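Search products and guides
Enter keyword
Go

Vultby Tree Guard, Tall (Pack of 200)

August 14, 2024
By Annick Cormier

Filed under: Revegetation Supplies > Guards & Stakes

If you have ever put a whole hillside of seedlings in the ground and come back to find every last one nibbled down to a stub, you already know why we stock so many kinds of tree guard. The Vultby Tall is the one we reach for on our own planting days, and it has been on our shelves long enough now that we feel comfortable telling you its weak points along with its strong ones.

It's a folded sleeve made of waxed card, shipped flat, and it opens into a square tube that slides down over two bamboo canes or one hardwood stake (sold separately — please do check your cart, we get a call about this every planting season). The card keeps rabbits and hares off the stem, takes the sting out of a cold wind, and makes it much easier to find your seedlings again once the grass gets up. We like it best for shrubs and small trees along creek banks, where plastic guards have a nasty habit of washing downstream after a flood and hanging in the branches for years.

The card softens with the weather and can be left to break down where it stands, though we still suggest walking the site in the second year and pulling off any that are leaning on the plant. In a very wet gully you may lose a few sooner than you'd like. If your ground stays soggy all winter, have a look at the Ollar mesh sleeve instead, which costs more and has to be collected afterward but will stand up to just about anything.

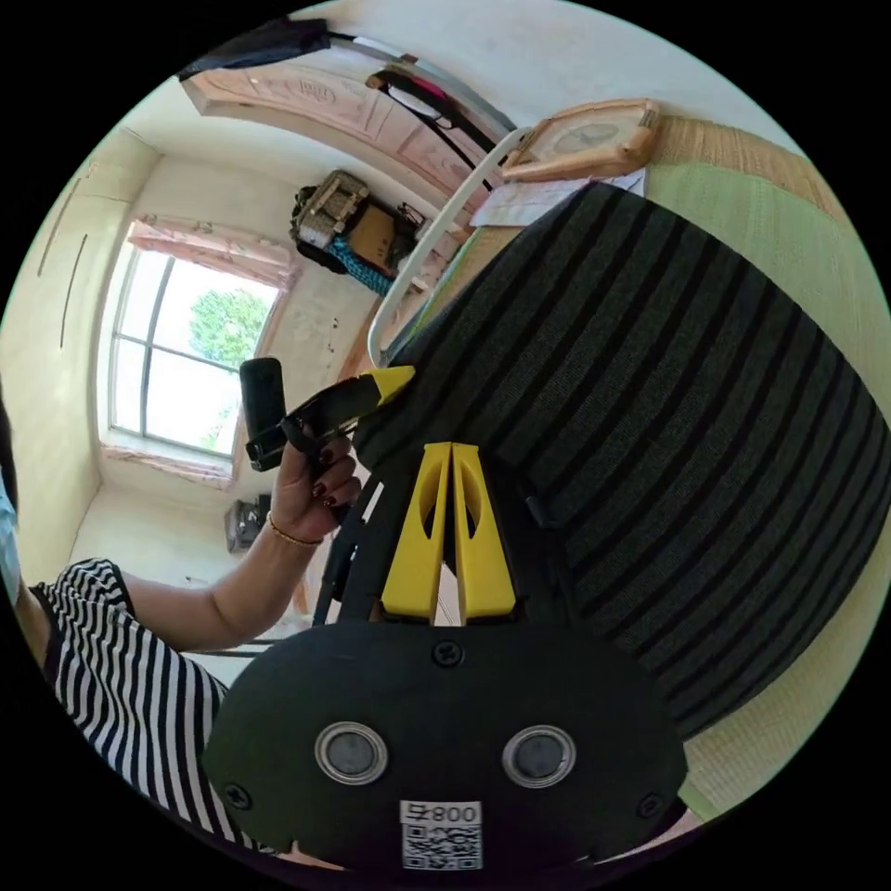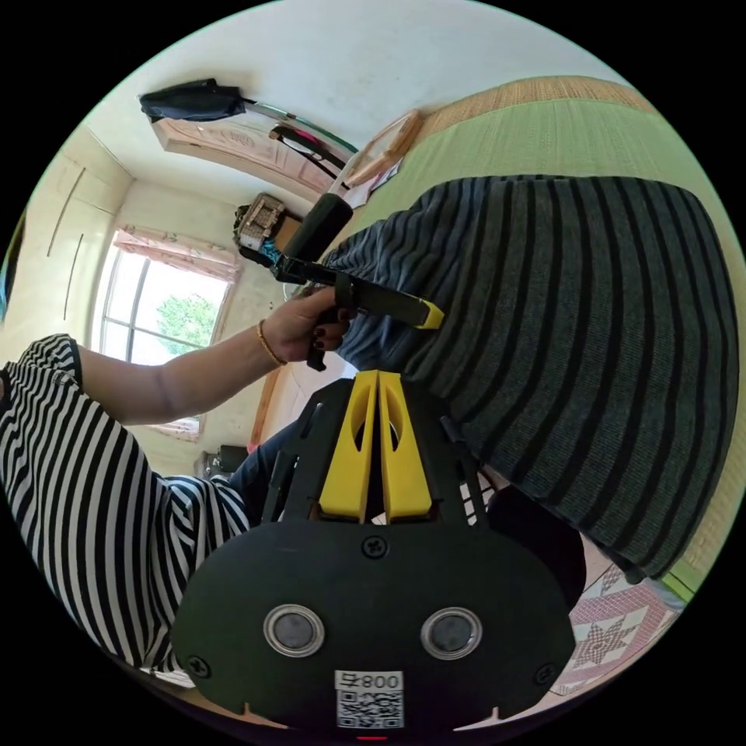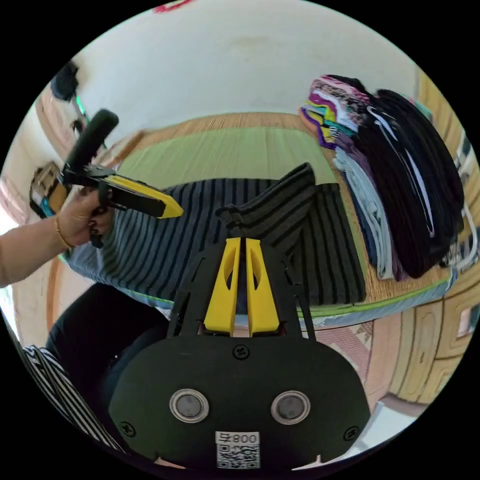
Busisiwe Motaung wrote to us in March to say that she had put out 1000 of them along a fenced creek line and that the wind was a bigger worry than the rabbits: "We went back and added a second cane on the ridge side and after that they stayed put. I'd just buy the extra canes up front next time." She also asked whether the sleeves could be used twice, and the answer is sometimes. If they come off clean and dry after one season, fold them along the old creases and keep them somewhere the mice can't get in.

We pass her advice about the canes along to everybody now. On open slopes, use two canes set at opposite corners, pushed in until they don't wobble, and mound a little soil around the foot of the sleeve. On sheltered ground a single stake on the windward side is fine.

Sizes and pricing

Tall, pack of 200: $58
Tall, carton of 1000: please ask for a quote
Canes and hardwood stakes: sold separately, by the bundle

Orders of 300 sleeves or more go out on a pallet, so we'll need a delivery address where a truck can turn around. A farm gate is usually all right if someone can be there to meet the driver. Smaller orders travel by regular parcel service, and you're always welcome to pick up from the Naidoo Road shed if you give us a call first — the gate sticks, so lift it a bit as you push.

Landcare groups and schools can ask for our community rate on any of the guards. Send a note with your group's name and the site you're planting, and Dumisani Khumalo will get back to you with a price.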